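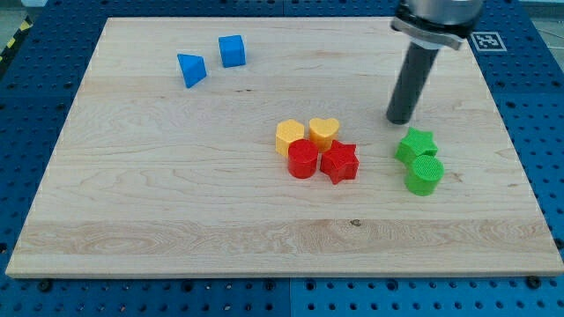
About Us

Lustari is a small maker of learning blocks for preschools, kindergartens and therapy rooms. The company was founded by Ingvar Kragh and Elin Skyrme in Wultholm, where its office, workshop and packing room share one building. Lustari currently supplies some 200 schools and practices.

Our Blocks

The Lustari range is built on plain shapes in strong colors. Stars, hearts, cylinders, cubes and prisms are offered in red, yellow, green and blue, so that a child may sort a set by color in the morning and by shape in the afternoon. The same shape appears in more than one color - a red star and a green star, for instance - and teachers use these pairs when a group is ready to discuss what is the same and what is different.

Sorting work is best done on a flat board with open space between the groups. Ms. Skyrme, who taught kindergarten before joining the company, wrote the activity cards supplied with each classroom set. The first cards ask for two colors only. Later cards mix all four and leave the rule to the children.

Our Work With Schools

New shapes are tried in classrooms before they enter the catalog. The Cattaneo School and the Graterero Early Learning Center have served as our partner schools from the beginning, and their teachers return written comments each term. Several shapes have been redrawn on their advice.

Single blocks may be ordered to replace lost ones. The parts store holds 3000 pieces, and replacement orders are packed every Wednesday. Schools are asked to state both the color and the shape on the order form.

Visits

The Wultholm showroom receives teachers and school buyers by appointment. It is closed to visitors in July. Requests for visits, catalogs and activity cards should be addressed to the office, to the attention of Mr. Kragh.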